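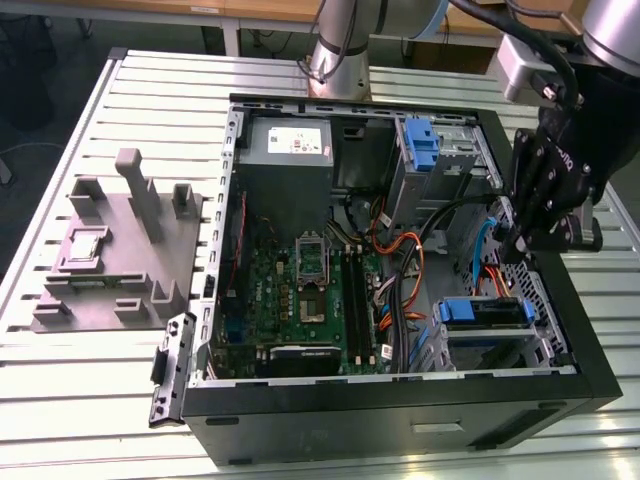
Prurumeck has today published its revised good practice notes for robotic disassembly and reassembly of desktop computers. The notes apply to every bench cell at our Taston site and to partner workshops using our procedures. They begin with the state of the workpiece before any motion is enabled: side panel off, tower lying flat with the opening upward, and every part already taken out given a set place. A processor, for instance, is to rest in its own square pocket on the fixture plate while the socket stands open, and is not to be put down on the slats of the table.
9 May 2026

2/ Clause 2 deals with open sockets. Once the retention bracket has been lifted, the pin field is treated as exposed until a processor or a cover is in place. No tool path may cross an exposed socket below the clearance height recorded on the cell sheet. Operators who need an exception must ask the cell supervisor in writing.

3/ Loose cabling remains the leading cause of stopped runs reported to us by partner workshops. Power and data leads that cross the drive cage are to be tied back or mapped before the gripper is lowered. If a lead cannot be moved, the task sheet must say so and the approach must be changed to suit.

4/ Ties and strips used for this purpose should be of a colour that stands out against the chassis. Black ties on black cable are permitted only where they were fitted by the manufacturer.

5/ Where two arms can reach the same workpiece, one is to be named as lead on the task sheet. The second arm holds at its parked position until the lead has cleared the case. Shared moves are allowed only under a program reviewed by someone other than its author.

6/ Fixtures. Printed fixtures are to be inspected at the start of each shift for lifted corners, worn guides and debris in the slots. Each carries a revision number, and a fixture without one is to be withdrawn. Weerakoon has kindly agreed to share its inspection card, and partners may adopt it unchanged.

7/ Power supplies. Units are to be disconnected from the mains and left to stand for the full period given on the cell sheet. They are not to be opened under any circumstances. This clause is unchanged from the November edition.

8/ Consultation drew 33 written responses, of which 19 concerned cabling. We thank the Jinasmont workshop in particular for its detailed comments on gripping drive carriers by the plastic clip. The revised wording in clause 9 adopts most of them.

9/ Partner workshops are asked to replace printed copies of the earlier edition and to brief all operators before their next scheduled run. Workshops that have modified their fixtures should send us a current drawing.

10/ Enquiries about the notes, including requests for large-print copies, should be directed to Mitali Debnath, Standards and Practice, at the Taston office. Replies posted under this thread will be read but may not be answered individually.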